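Chapter 7
Coordinating Two Arms

In the first six chapters, each arm had its own planner, its own controller and its own goal. That arrangement works as long as the arms never touch the same object. Once they do, the object ties them together, and a small error in one wrist shows up as a force in the other.

Consider a long tube with a sliding rod, held at both ends. If the tube were rigid, the two hands would form a closed chain and the planner would have to keep the distance between them fixed. The sliding rod gives back one degree of freedom. The hands may move toward or away from each other along the axis of the tube, but any sideways motion of one must be matched by the other.

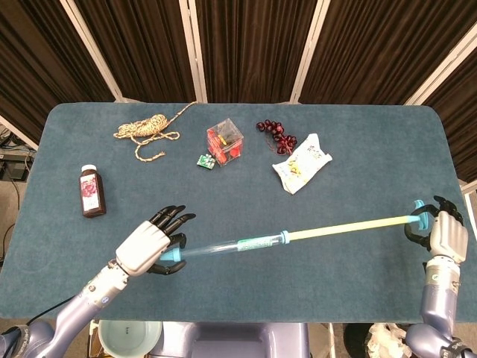 The planner therefore needs two pieces of information before it moves anything: where the axis lies, and how much travel remains in the rod. The first comes from perception. The second is harder. A camera can estimate the exposed length of the rod, but fingers often cover the ends, and a transparent barrel gives poor depth readings. In Section 7.3 we combine the camera estimate with the positions of the two palms.

Control raises a separate question. Position control on both arms is the simplest choice and usually the wrong one, as the arms will fight over any error in calibration. The method used in this chapter makes one arm the leader, under position control, and lets the other comply in every direction except along the axis. Penrose and Villalobos call this axis-split control, and we keep their term.

The exercises use the Jurus planning library and the log file dunmore_1210, which you should have installed while working through Chapter 2. Check that both arms report joint states on the same clock. An offset between the two clocks looks very much like a bad gain, and students have lost whole afternoons to tuning a controller that had nothing wrong with it.

7.1 Closed chains and sliding joints

Let A be the frame attached to the left palm and B the frame attached to the right palm. We write the pose of B relative to A as a single transform and ask which of its six components are free to change.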